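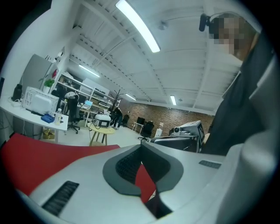
Fig. 1. Red fabric and a dark jacket.

Week 6: Linen, wool and the dye bath

Welcome back, everyone, and thank you for the lovely swatch books you handed in last Sunday! I have been paging through them over my tea, and I can see how much care went into the edges.

This week we come to red, which was for a very long time the color people paid the most for. The old account book from Kostgate lists 1240 bundles of madder root bought in one March alone, and Raimonds Rozīte thinks most of it went to the wool dyers on the river side. Wool takes madder gladly. Linen is more stubborn – it wants a good scouring first, then a soak in alum, and even so it may come out closer to brick than to scarlet.
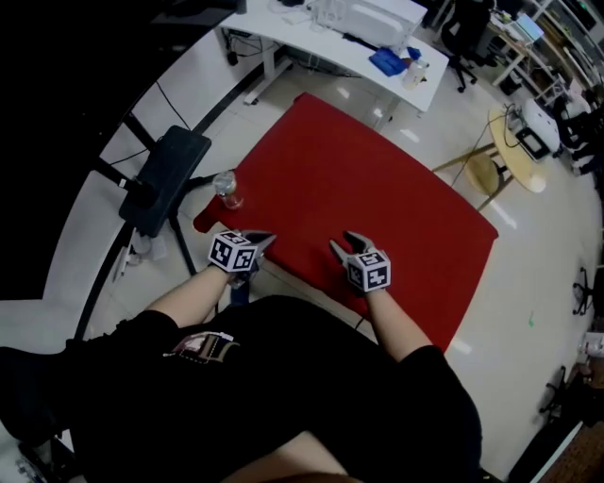 Fig. 2. Red cloth laid out, near-left corner slightly folded up.

Please read chapter 7 of Vaida Kļaviņa's book before we meet again, and take your time over the part on hard and soft water (I had to go through it twice myself, and I still keep a bookmark there). Chalky water shifts the shade more than beginners expect.

For the bench session, bring six strips of washed linen, an apron you don't mind spoiling, and a pencil for labels. Ink runs in the bath. The Vītola room opens at nine, and the kettle will be on.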